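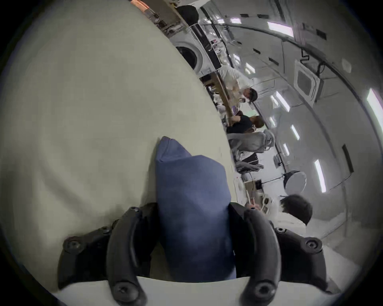 Texto: equipo del taller Lellby · Sección: Máquinas por dentro · Nivel: a partir de 5.º de primaria

Cómo se construye una pinza de mano para enseñar a un robot

Una pinza es una herramienta con dos dedos que se abren y se cierran. Muchos brazos robóticos llevan una en el extremo. También se puede montar una pinza parecida sobre un mango y usarla con la mano, como si fuera una prolongación del brazo. A eso se le llama pinza de mano.

En este texto se explica de qué partes se compone, cómo se monta en un taller compartido y para qué sirve lo que se graba con ella. El modelo que seguimos se llama Bamside. Las piezas se pueden fabricar en casa con una impresora 3D o encargar a alguien que la tenga. Los pasos con destornillador los puede hacer un niño. Los pasos con cables y batería se hacen con un adulto.

Palabras que conviene conocer

Dedo: cada una de las dos piezas que tocan el objeto. En la Bamside son negros y curvos.
Base: la pieza blanca de plástico donde se fijan los dedos.
Gatillo: la palanca del mango. Al apretarla, los dedos se acercan.
Recorrido: la distancia que se mueve cada dedo desde abierto del todo hasta cerrado.
Holgura: el juego que queda entre dos piezas unidas. Si hay mucha, la pieza baila. Si no hay ninguna, se atasca.

Por qué los dedos son curvos

Un dedo recto toca una bola en un solo punto, y la bola se escapa con facilidad. Un dedo curvo rodea mejor las cosas redondeadas. Con la tela ocurre algo distinto: la tela se dobla, cambia de forma cada vez que se toca y no tiene un borde fijo por donde cogerla. La pinza tiene que pellizcar un pliegue y apretarlo entre las puntas. Para un robot, coger una camiseta es más difícil que coger un cubo de madera, aunque pese menos.

Paso 1. Preparar las piezas

Se quitan los restos de plástico de la impresión y se pasa una lija fina por los agujeros. Se prueba cada tornillo en su agujero antes de montar nada. Debe entrar girando, sin forzar. Si hay que hacer mucha fuerza, el agujero es demasiado estrecho y la pieza puede rajarse.

La pareja de dedos se imprime siempre de una vez, con los mismos ajustes. Dos dedos hechos en días distintos pueden salir con medidas un poco diferentes, y entonces las puntas no coinciden al cerrar.

Paso 2. Fijar los dedos a la base

Cada dedo se une con tornillos de cabeza redonda. Primero se colocan todos sin apretar. Después se mueve el dedo con la mano para comprobar que gira y se van apretando poco a poco, alternando de un lado a otro. Un tornillo apretado del todo antes de tiempo tuerce la pieza.

El eje es el tornillo sobre el que gira el dedo. Ese lleva una arandela para que el plástico no roce con el plástico. En la Bamside, cada dedo tiene un recorrido de 21 milímetros.

Paso 3. Montar el mango y el gatillo

El mango va por detrás de la base. Dentro hay un muelle que devuelve el gatillo a su sitio cuando se suelta. El muelle se coloca con la pinza abierta y con gafas de protección puestas, porque puede saltar.

Una vez cerrado el mango se hace la prueba de la hoja de papel: se mete una hoja entre las puntas, se aprieta el gatillo y se tira de la hoja. Si resbala, las puntas no llegan a juntarse y hay que aflojar los dedos y volver a alinearlos.

El mango con el gatillo pesa 147 gramos. Parece poco, pero tras un rato con el brazo estirado se nota. Por eso se añade una correa para la muñeca, que reparte el peso y evita que la pinza caiga al suelo. 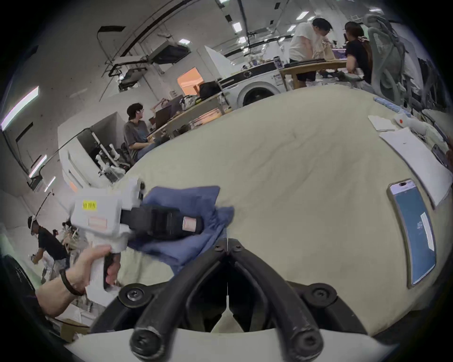 Un comentario que llegó a esta página en marzo planteaba lo siguiente: si yo ya sé doblar la ropa con los dedos, ¿para qué quiero hacerlo con una pinza, que es mucho más torpe? ¿No aprendería más el robot mirándome las manos?

Es una pregunta razonable. Una mano humana tiene 5 dedos y puede hacer movimientos que una pinza de dos dedos no puede repetir. Si el robot aprendiera de la mano, tendría que traducir cada gesto a su propio cuerpo, y en esa traducción se pierden cosas. Cuando la persona usa una pinza igual que la del robot, se ve obligada a resolver la tarea con los mismos medios que él. La torpeza se comparte, y el ejemplo sirve sin tantos cambios.

Mirar manos también se usa en otros proyectos. Son dos métodos y cada uno tiene sus problemas.

Paso 4. Colocar la cámara

La cámara se monta sobre la pinza y apunta hacia las puntas de los dedos. Tiene que ver dos cosas a la vez: el objeto y los dedos. Si solo ve el objeto, no se sabe cuándo lo toca la pinza. Si solo ve los dedos, no se sabe hacia dónde van.

Una lente normal abarca poco espacio. Una lente gran angular abarca mucho más, aunque dobla las líneas rectas, y por eso una mesa o un techo se ven curvados. Al programa esa curvatura no le molesta si se le indica antes cómo es la lente. Esta operación se llama calibrar.

El cable de la cámara se sujeta al mango con dos bridas, dejando un poco de sobra cerca del gatillo. Un cable tirante se suelta.

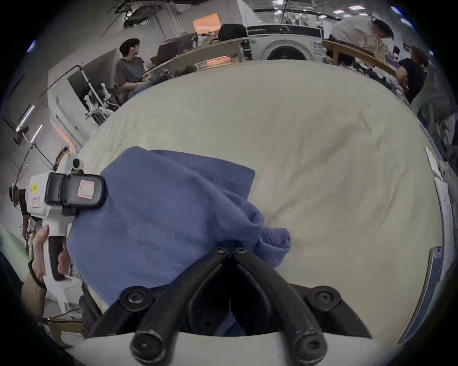

Los dedos de la pinza, apoyados sobre una prenda azul arrugada. A la izquierda, otra pinza sujeta por el mango.

Qué se graba

Cada intento completo se llama demostración. Empieza con la pinza quieta y abierta, y termina cuando la persona suelta el objeto y vuelve a dejar la pinza quieta. Mientras tanto se guardan tres tipos de datos:

– el vídeo de la cámara;
– la posición de la pinza en el espacio;
– lo abiertos o cerrados que están los dedos.

Las tres cosas deben llevar la misma hora exacta. Si el vídeo va retrasado respecto al gatillo, el robot aprenderá a cerrar los dedos antes de llegar a la tela.

En el taller Lellby las demostraciones se guardan con un programa llamado Kyei, que asigna un número a cada una. El archivo de tareas con tela tiene 1042. Entre ellas hay intentos en los que la prenda se cae y se vuelve a coger. No se borran, porque un robot también necesita ejemplos de cómo corregir un fallo.

Cómo se prepara la mesa

La superficie se cubre con una tela lisa de un solo color. Sobre un fondo así, el programa separa mejor la prenda de la mesa. También conviene cambiar de fondo de vez en cuando. Si el robot ve siempre el mismo color, puede fallar cuando la mesa sea otra.

El resto de la habitación puede quedarse como está. Una casa de verdad tiene muebles, bolsas y gente que pasa.
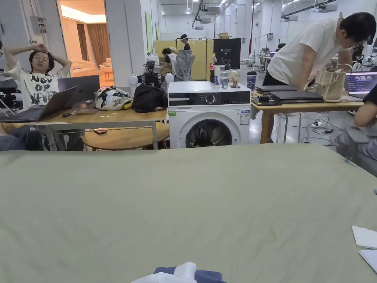 Paso 5. Revisar antes de empezar

Se comprueba, por este orden:

1. Los tornillos de los dedos están apretados y los dedos giran.
2. El gatillo vuelve solo a su sitio.
3. La lente está limpia.
4. La correa está cerrada en la muñeca.
5. El programa marca la misma hora para la cámara y para el gatillo.

Después se hace una demostración de prueba con un trapo y se mira el vídeo entero. Si las puntas de los dedos salen del encuadre al girar la muñeca, la cámara está demasiado adelantada y se retrasa un agujero.

Fallos frecuentes

Los dedos cierran torcidos. Casi siempre es un tornillo de la base mal apretado. Se aflojan todos y se repite el paso 2.

El gatillo va duro. Se revisa el muelle y se lija la zona donde el gatillo roza con el mango.

El vídeo se corta. Se mira primero el conector del cable, que se mueve con cada giro de muñeca.

La tela resbala. Se pega una tira fina de goma en la cara interior de las puntas, del mismo grosor en los dos dedos. Luego se repite la prueba de la hoja de papel.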